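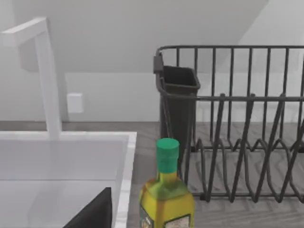 Closix Kitchen Pack: worth the money for a small lab?

pelican_dust
Nov 11, 2021
Hello all. We are three people in a small group and we want to buy a ready-made simulated kitchen for manipulation training. The render at the top of my post is from the trial version of the Closix pack. The full one costs 300 dollars per seat, and the seller says it has 20 kitchens and 131 objects. Has anybody used it for more than a demonstration? I am mostly interested in the wire dish rack, as our tasks are about putting plates into it and taking them out. Please excuse my English, I write slowly but I try to be exact.

Gantry_Moose
We bought it last December. Objects are good, kitchens are so-so. After a few you notice it is the same sink and the same tap in another colour. For 300 I expected more.

pelican_dust
Thank you. The white sink is also what I have in the trial. Are the textures at least different? My counter is grey with a fine grain, and I fear the policy will learn the grain.

Gantry_Moose
You can randomize them, but the menu is hidden under Surfaces, Advanced. The manual doesn't mention it.

torquewrench_k
I disagree with Moose about the kitchens. Same layout is fine if you randomize the light and the camera. What hurts you is contact. The wires of the rack are thin, and with the default collision shapes a plate stands inside the divider like a ghost. Ask me how many evenings I lost.

pelican_dust
How many evenings?

torquewrench_k
Too many. Set the collision to "fine" for the rack only, not for the full kitchen, or your speed drops very much.

sevenbolts
Did you look at Gumetti? It is cheaper, but you build the kitchen yourself from parts. The glass is worse. Your olive oil bottle has quite nice translucent glass, I could not get this in Gumetti.

Gantry_Moose
Glass that looks nice does not help if your real bottle looks different. I would take Gumetti and spend the rest on real bottles.

torquewrench_k
And who will pay for the hours of building? Sorry, but cheap is only cheap when your time is free.

pelican_dust
Both arguments I understand. One more question: does the export to Pistano work? The web page of Closix says "supported" and nothing else.

sevenbolts
It works for rigid objects. Drawers and doors lose their joints, so you must define them again by hand. I did this for one kitchen, it took me the afternoon.

pelican_dust
We don't use drawers, so this is acceptable. I will ask for one seat and test the rack with the fine collision first. The trial has 20 days, and I will write the results in this thread.

Gantry_Moose
Write also the frame rate please. I never got a decent one with two cameras.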